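About Hakik

We test robot grippers and the kits they come in, and we write down what they did. Hakik started in a rented unit in Cerkimgate after we bought a two-finger kit on the strength of a sales video and spent 4 months finding out what the video had left out. We sent the kit back. The notes we kept were passed around by people we'd never met, and some of them offered to pay for the next set.

What we do now is much the same. A buyer, usually a small packer or a school with a lab budget, tells us which kit they're thinking of and what they want it to pick up. We get hold of one, mount it, run it, and report. A standard review takes 22 working days. If a vendor tells you the same thing can be done in an afternoon, ask to see the afternoon.

Who pays us

Buyers do. We don't take money from anyone who makes or sells the equipment, and we don't do "partner content." Marinho once offered us a free arm on long-term loan. We said no, bought one at list price, and reviewed it. They have not written to us since. Soder, to their credit, sent a firmware fix 7 weeks after our report on their wrist unit, although the release notes called it an enhancement.

What we don't believe

We don't believe success rates that come without a list of the objects used. We don't believe "works out of the box" when the box contains a torque wrench and no manual. We have read a lot of brochures promising human-level handling, and we'd like to know which human. Our own figures come with the failures attached, including the ones that were our fault.

Our current bench work

Wrist cameras are what most people ask us about at the moment. Kits are sold on the resolution of the camera, and resolution is measured with everything standing still. Arms move. In the picture with this section the two fingertips are crisp enough that you can make out the bevels, while the orange item past them has smeared into a diagonal streak and whatever graphics it carries can't be read. A spec sheet won't warn you about that, so our reports now include views taken in motion as well as the tidy ones.

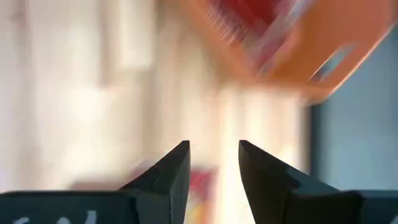

Reports and prices

We have 382 test runs on file, and any client can ask for the raw logs from their own. Older reports are free to read once the kit has gone off sale. A few vendors have asked us to take theirs down. They're still up.

We don't rank kits or hand out badges. If you need a winner's logo for a slide deck, there are other companies for that. If you have a particular gripper in mind and a particular thing it has to hold, write to us before you sign, and tell us the weight and the shape. We're closed in October.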